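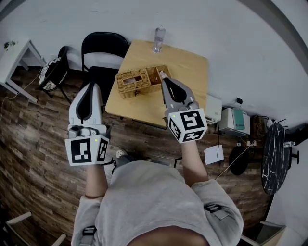 Wicker tissue box on the table

Okay, hello, good morning, come on in, there are seats down front and I don't bite. (Wait for the door to close.)

So my talk is called "The Stuff on the Table" and it's about how we lay out a waiting room. I've spent way too much of my life in waiting rooms, first with my mom and her knees, then as the person who gets the complaints about them. At the Clareck clinic we had 2,681 comment cards in the drawer when I started. I read every one of them! It took me most of July and a lot of iced coffee.

Ask for hands: who has sat in a waiting room this month? Who remembers what was on the table? Give them a second here, people always want to tell you about the magazines.

Right, so the cards. I sorted them into piles on my living room floor, and 1,785 of them were about the room itself. The chairs, the TV, the heat, the clock that ticks. I had expected parking to win and I was a little embarrassed, to be frank, since I'd already written half a talk on parking.

The chair thing first. We had them all in rows facing the front desk, like a bus. People hate that. You end up staring at the poor person checking in, and you hear their birthday and their insurance trouble whether you want to or not. Crisanto Catacutan turned two of the rows sideways one evening after closing and we left them that way for a week – no memo, no sign. The cards that week were the nicest I've read. One lady wrote "did you paint?" We had not painted.

(Pause, drink water. If running late, skip the clock story.)

Clock story: it ticked, we took it down, and everyone asked the desk what time it was. We put up a quiet one. Done.

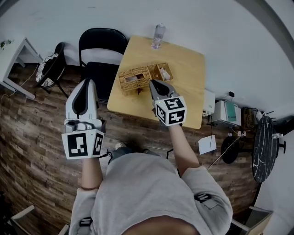 And then there's the TV, which I could talk about until lunch. Ours was stuck on a cooking channel with the sound up, and if you're fasting before a blood test that is a mean thing to do to a person. Rostislav Štefanec at our Wotivley office wanted fish videos. I said people would fall asleep and miss their names. We tried it anyway and a few people did fall asleep, and I still think he was right. Sound off, captions on, fish.

Slide change. This is the money slide, so go slow.

We got 1,000 dollars for the whole room. People laugh when I say it, but look at what it covered: two lamps from a secondhand place, felt pads for the chair legs, a coat rack that doesn't tip over, and the quiet clock. I had a few bucks left and bought a plant, which I have since killed. If somebody here knows how to keep a fern going under office lights, please find me at the break.

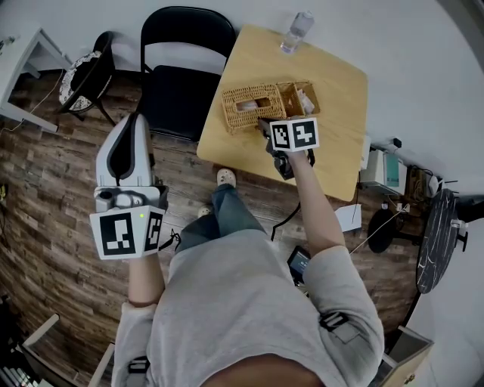 Patient Welcome Team, Clareck Clinic

Last bit, and it's the part I get the most email about, so let me slow down. Signs. We had so many signs taped to the front desk that you couldn't see who was sitting behind it. No phones, no food, have your card ready, be kind to our staff (that one in red, with three exclamation marks). I peeled them all off on a Friday and put back the two that mattered. The desk folks were nervous and I get it, I was too. But people started saying hi.

Things to bring up if there are questions: the kids' corner (we're still fighting over the bead maze), the folks at Cabrera who want to borrow our chair plan, and why I won't do music. Don't get dragged into parking again!

Handouts are by the coffee. Take one for whoever orders the chairs where you work.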